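Wamitbridge Toy and Puzzle Library
Progress report to the Strobel Fund, 16/03/2022
Prepared by Visitación Sotomayor

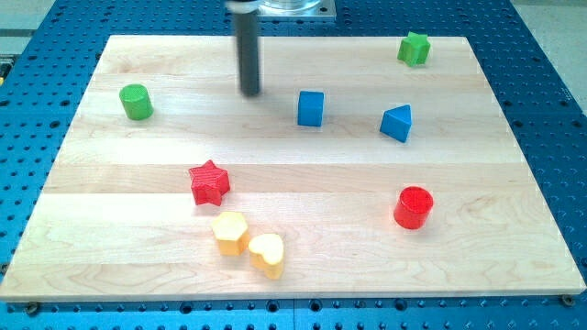

Lending

The library now has 1419 items in the catalog. Most loans are still wooden blocks, shape puzzles and simple board games for children under six. Families can keep an item for three weeks and renew it once by phone.

The Bralton branch opened on Saturdays as planned. The first two Saturdays were slow – the notice in the school newsletter went out late – but the later ones were busy enough that we moved the returns desk into the hallway.

Repairs and cleaning

Güven Polat has finished sorting the backlog of damaged sets. Nine sets could not be completed and were taken out of the catalog. Missing pieces for another seven are on order from Cinach, who have told us to expect delivery by the end of March. Painted pieces with chips are being set aside until we agree on a finish that is safe for babies.

Staffing

Unai Iglesias took over the Bralton desk from Nicanor Prieto, who has moved to full-time cataloging. Training took longer than we allowed for, mainly on the loan software. We have not replaced the evening position.

Spending

The shelving came in under budget. Van rental went over, and we would like to move the shelving balance across to cover it. Please let us know if that needs a separate form.

Next period

Finish the new labels at Wamitbridge.
Set up late-return reminders by text message.
Visit the two preschools that asked for group loans – Aitana Iglesias is arranging dates.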